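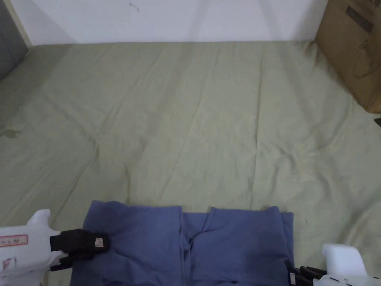
The bus to Starnport left at six, and by four she had not folded one thing. She had promised her mother to be ready by noon. But the room in Mirkitz was the only room she ever paid for with her own money, and it was difficult to begin.

She began with the blue. In her family the blue clothes always went in first, for luck on the road. She pressed a sleeve under her palm and thought about the river at Patelberg, where she had worked 193 days in the ticket office and learned to say "next, please" in three languages.

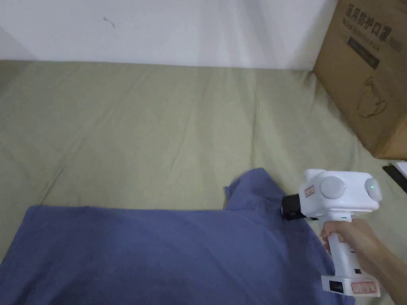 The Box

The box came from the pharmacy downstairs. "It is strong," the pharmacist told her. "It has crossed an ocean. You have only to cross the mountain."

She owed him 100 for the cough syrup. He did not speak of it, and she was ashamed — she put the money in an envelope and wrote his name on it, then she sat down again.
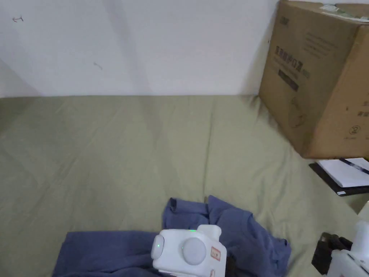 The green sheet, which would go last.

At five the landlady knocked and asked if she wanted tea. She said no, and then she said yes. They drank it standing in the corridor and talked about the price of onions.

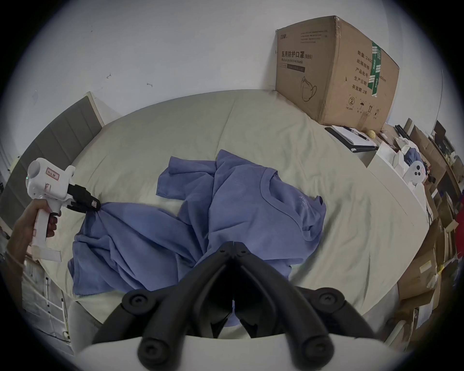

The blue shirt, still not folded.

When the cup was empty she went back in, took the shirt by its corner, and started again from the sleeve.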